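Chapter 5
Company Histories in the Automobile Industry

Learning goals
After reading this chapter, you should be able to explain why many carmakers began in another trade, describe how a parts supplier grows into a full manufacturer, and read a simple production table.

Most car companies did not start by making cars. Some made bicycles, some made sewing machines, and some made farm tools. The skills carried over. A shop that could cut gears for a loom could cut gears for a gearbox.
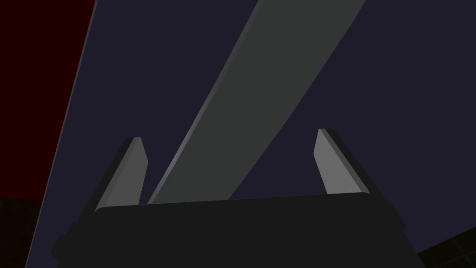
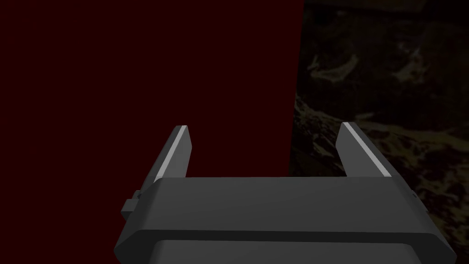
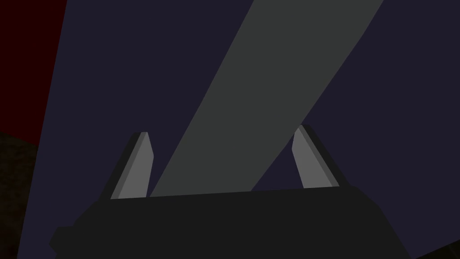
Figure 5.1 Three simulated views, each with a two-fingered robot gripper.

5.1 From Pumps to Pickups

The main case in this chapter is Kultitz, a family firm that made hand pumps for wells. Its foundry was small, and most of its sales came in spring. In the slow months the workers took on repair jobs for a nearby trucking company. They recast cracked engine blocks and turned new axle shafts. After a few years the repair work paid better than the pumps.

The owners then bought the tooling of a failed truck builder, Salgado. The purchase included drawings, patterns, and a stock of unfinished frames. Kultitz completed 20 trucks in its first year, all on Salgado frames and all with engines bought from Umico. Only the cabs and axles were made in house.

This kind of company is called an assembler. An assembler needs less money to get started than a full manufacturer, but it depends on its suppliers. When Umico raised its engine price, Kultitz had to raise the price of the truck or accept a smaller profit on each one. It chose the smaller profit for eight years.

5.2 The First Original Design

The firm's first vehicle of its own design was the Flellport, a light pickup with a short bed. Engineer Catalina Quezada led the work on the chassis. She kept the old axle, which buyers trusted, and replaced nearly everything else. The company built 1,221 Flellports before the first redesign.

Sales records show that most buyers were farmers and small contractors who already owned a Kultitz pump or truck. Repeat buyers matter a great deal to a young carmaker. We will return to this point in Section 5.4, where we compare the costs of keeping a customer and finding a new one.

Key terms
assembler
in-house production
tooling
repeat buyer

Before You Read
Choose a car brand that is common in your area. Find out what its founders made before their first car, and write down which tools or skills they could have used again. Bring your notes to class for the discussion in Section 5.3.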